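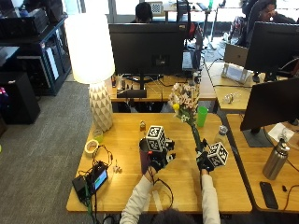 Miroslava Kubíček

Last updated: October 30, 2020

Ticket 1177. Right glove loses tracking during the flower task.

Setup: two gloves with marker cubes, fixed camera, cup in the left hand, bouquet in the right. The demonstrator lifts the flowers by the stem and puts them in the cup. Recordings go to the Vulitz server and are used to train the Timura arm.

Problem: in 9 recordings the right wrist position jumps toward the end of the lift. Left hand is fine in all of them. Worst case is recording 312, where the replayed arm swings out to the side and stops on a joint limit.

Tried so far:
- Recalibrated both gloves. No change.
- Swapped the cubes. Fault stays on the right side, so I don't suspect the print.
- Raised exposure to 3000. Fewer jumps, more blur.
- Ran the lift slowly with the wrist turned out. No jumps.

Vasilis Radulović checked the logs and found the solver flipping between two poses when it gets only one face of the cube. He has added a filter that rejects the flip. Please re-record the 9 bad ones with it switched on and post the results in this ticket.

Status: open, waiting on new recordings.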